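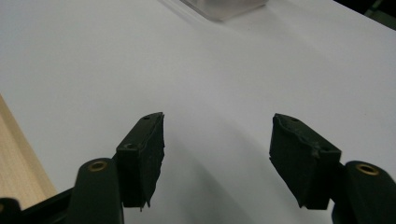 News | Business | Schools | Sports | Events | Contact

Local > Business > Manufacturing

Dasevon opens its robot training room to visitors

Dasevon let the public into its robot training room Friday for the first time since the company moved into the former Redex warehouse. The open day ran from 10 a.m. until 3 p.m., with 29 people signed up for the guided visits.

The company records people doing simple jobs with hand-held grippers and uses the recordings to teach robot arms the same jobs. Its customers are mostly small packing and sorting businesses.

Beatrice Mussa, who manages the training room, led the first group. She told visitors that each worker repeats a task many times at a white-topped table, picking things up and setting them down in slightly different spots.

"We want the slow tries and the clumsy ones too," Mussa said. "If you only record your best worker on a good day, the robot has no idea what to do when something slips."

Visitors were given turns with a gripper. Its two dark green fingers face each other and carry fuzzy pads on the inside, which close on an object from both sides. The pads take most of the wear and are ragged at the lower corners. Technician Mwangi Rashidi said the staff replaces them when objects start to slide.

"It's a cheap part and it does a lot of the work," he said.

Stella Gachanja came with her son Salim, a high school junior who is looking at technical programs. Salim stacked plastic cups and then tried to lift a single playing card off the table. He got the card on his fifth try.

"You keep wanting to use your wrist," he said. "It's harder than picking it up with your hand."

His mother asked whether the work would cost people jobs at the packing plants. Mussa said two customers had moved workers from the line to inspection, and that she could not speak for what others would do.

In the afternoon the company ran a robot arm it calls Lema, which sorted bottle caps into trays. It placed 21 caps before dropping one on the floor, and Rashidi restarted it. A second arm, Era, is still being set up and was not shown.

Dasevon plans to hire 5 more people for the recording tables in August. General manager Mizanur Samarakoon said the jobs are part-time, with morning and evening shifts, and that no technical background is required. New hires get two days of paid practice before their recordings are used.

Samarakoon said the company would like to hold another open day once Era is running. School groups can ask for a weekday visit at the front office.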